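La table Skenberg de Rimero : mon avis après un bon bout de chemin ensemble

Je repoussais depuis longtemps l'achat d'une vraie table de travail. J'avais toujours bricolé sur un coin de bureau trop étroit, avec une nappe cirée pour protéger le plateau, et je m'en plaignais assez souvent pour que mon amie Sigrun Eklund finisse par m'envoyer le lien de la Skenberg en me disant, gentiment mais fermement, d'arrêter de tergiverser. Je l'ai commandée en décembre, 116 euros sans la livraison, et je m'en sers tous les jours depuis. Il était temps d'en parler un peu ici, d'autant que plusieurs d'entre vous me l'ont demandé sous mon article consacré à la lampe Dirkura.

Le montage

Comptez une petite heure, un peu moins à deux. La notice tient sur une feuille pliée et les dessins sont clairs, sauf celui des traverses, que j'ai d'abord montées à l'envers (je ne dois pas être la seule, les deux côtés se ressemblent beaucoup). Les vis entrent bien droit. Posez le plateau sur une couverture, face décorée vers le bas, et ne serrez rien à fond avant d'avoir remis la table sur ses pieds. Avec 71 cm de haut, elle convient à ma chaise et à mes genoux – mon mari, qui est nettement plus grand que moi, la trouve un soupçon basse.

Le plateau

C'est ce qui m'a décidée. Je cherchais une teinte claire, parce que ma pièce donne au nord et que mon ancien bureau, couleur noyer, mangeait le peu de lumière qui entrait. J'hésitais avec le modèle de chez Manríquez, très joli aussi, mais dont le blanc uni me faisait un peu peur : on y voit la moindre miette. La finition de la Skenberg est un stratifié beige pâle, avec de fines veines brun clair, et j'avais un doute en le voyant sur le site. Les imitations bois tombent vite dans le jaune ou l'orangé. Celle-ci est restée très sobre, et les veines sont assez discrètes pour qu'on distingue sans peine ce qu'on pose dessus, même les petites pièces sombres.

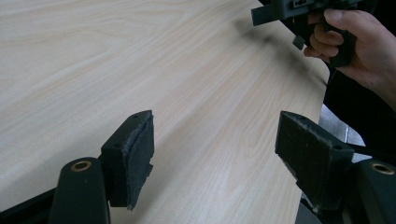

À l'usage

J'y fais de tout : du courrier, un peu de couture, des réparations, et le dimanche soir les comptes de la maison. La surface s'essuie d'un coup de chiffon humide. Une tache de thé oubliée toute une nuit est partie avec une goutte de liquide vaisselle, et le feutre de mon neveu a demandé un peu d'alcool ménager, sans laisser de trace. Pour la colle, en revanche, je mets toujours un tapis de découpe, par prudence, et jamais je ne couperais directement dessus au cutter !

Côté stabilité, rien à redire pour écrire ou bricoler. Quand je frotte ou que je ponce un peu fort, elle bouge légèrement dans le sens de la longueur. Joar Boström, mon voisin, m'a conseillé de resserrer les pieds au bout de neuf semaines et cela a bien arrangé les choses. Je le referai sans doute de temps en temps.

Ce que j'aime moins

Les patins fournis sont minces et se décollent dès qu'on pousse la table, je les ai remplacés par du feutre adhésif plus épais. Le service client de Rimero a mis du temps à répondre à ma question sur les vis de rechange, mais la réponse était aimable et complète. Et puis j'aurais aimé un passage pour les câbles, même tout simple.

Pour qui ?

Si vous voulez une table claire et facile à vivre pour une petite pièce, je vous la recommande volontiers. Pour un établi sur lequel taper au marteau, cherchez plus lourd. Il existe une rallonge à 32 euros que je n'ai pas prise, faute de place, et je serais curieuse d'avoir l'avis de ceux qui l'ont essayée.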